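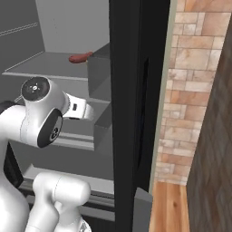 Étagères grises, image de synthèse.

Bradley Yeoman a failli rater notre rendez-vous : son levain avait débordé. « Je l'ai retrouvé sur le plan de travail, il avait soulevé le torchon et il continuait ! » Il en rit encore en posant deux tasses sur la table. Voilà dix-sept ans qu'il cuit du pain de seigle, d'abord pour ses voisins, puis au fournil de Pumberg, et il en parle comme d'autres parlent de montagne.

Tout est parti d'un hiver chez les Kauppinen, une famille de meuniers qui l'avait logé contre un coup de main. « Le premier matin, on m'a donné une tranche très noire, très dense, avec du beurre salé. J'ai trouvé ça acide. Le troisième jour, j'en demandais au goûter. » Il est reparti avec un bocal de levain enveloppé dans un pull, et c'est ce même levain qu'il nourrit aujourd'hui. 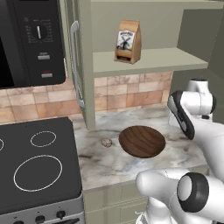

Propos recueillis par la rédaction, rubrique Cuisine et maison

Le seigle déroute quand on vient du froment. La pâte colle, elle ne se pétrit presque pas, elle ressemble à du mortier. « Les gens paniquent et rajoutent de la farine. Surtout pas ! Mouillez-vous les mains, prenez une spatule et laissez-la tranquille. » Lui travaille à 26 degrés, dans un coin abrité de la cuisine, et attend que la surface se fendille comme une terre sèche. Ensuite, le moule, le four très chaud, et une journée entière de repos avant de trancher (c'est le plus dur, il l'admet volontiers).

Son carnet compte désormais 334 fournées, toutes notées, y compris les ratages. La 31e est soulignée deux fois. « Une brique. Je l'ai gardée un mois sur l'étagère, par respect. » Il feuillette, s'arrête sur une variante au carvi, une autre à la mélasse, et s'emballe pour un essai au malt qu'il compte reprendre en mai.

Et pour qui n'a qu'un petit four ? « Faites de petits pains ! La croûte est plus présente, et on en donne plus facilement. » Il se lève alors pour chercher le couteau à dents, et notre entretien se poursuit la bouche pleine.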